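Why I Stopped Throwing Away Broth

Jun 18, 2019

When I moved to this country I did not own a single pot. I bought one from Wallitz, the discount store beside the bus station, and in it I have made soup nearly every week since then. So this post is on soup, and mainly on the liquid part, which people here seem to respect less than I do.

In my mother's kitchen the water from boiled beans was never poured out. Neither was the water from potatoes, if the potatoes were clean. She kept it in a jar by the window and used it the same evening. I believed for many years that this was only poverty. Then in April I took a short cooking course in Abernathy, and the teacher, Paloma Dunleavy, did exactly the same thing with the water from chickpeas. I felt a bit proud, as if she had studied with my mother.

The course cost 80 dollars for four evenings. We learned one broth each evening: onion, mushroom, chicken, and one from the hard ends of cheese, which I had never met before. The cheese one smells terrible for the first 40 minutes. After this it becomes something very deep and round, and I have made it three times already.
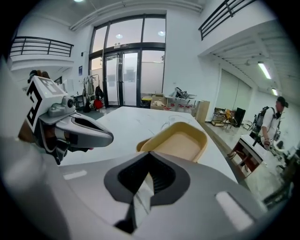
Marcus Oyelaran wrote to me after my last post that cheese rinds stick to the bottom and ruin the pot, and that he ties them in a piece of cloth before they go in. I tried it his way and he is right. The cloth must be plain cotton without any perfume from the washing powder. I made this mistake one time and the whole soup tasted like a clean shirt.

My own rules are not many. Cold water at the start, always. Salt at the end, because the broth becomes smaller and the salt does not. Onion skins give a beautiful color, but too many of them make it bitter, so I put the skin of one onion and stop there. Carrots I add late. I do not let it boil strongly, only a bubble here and there, and I try to leave it alone — this is difficult for me, I am a person who likes to stir.

For the beans I use the small white ones from Gernilia, the shop with the green door. They need a night in water. Darnell Pennington cooks his without soaking and we have argued over this by e-mail, quite politely. His beans are good. I still soak mine.

Then comes the question of what to serve it in. I grew up with deep plates, the kind with a wide edge where you can put your bread. Here everybody gives me a bowl. A bowl keeps the heat better, I admit it, but the bread has no place to go and you must hold it in the other hand.

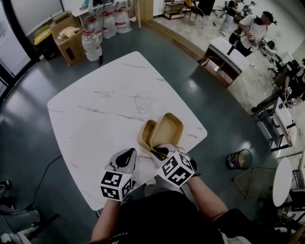
Two tan bowls and a clear glass on the marble-patterned table.

Next time I want to write on sour soups, which need more courage. My aunt's version begins with rye flour and water left in a warm corner for several days, and I have to call her first to ask how many.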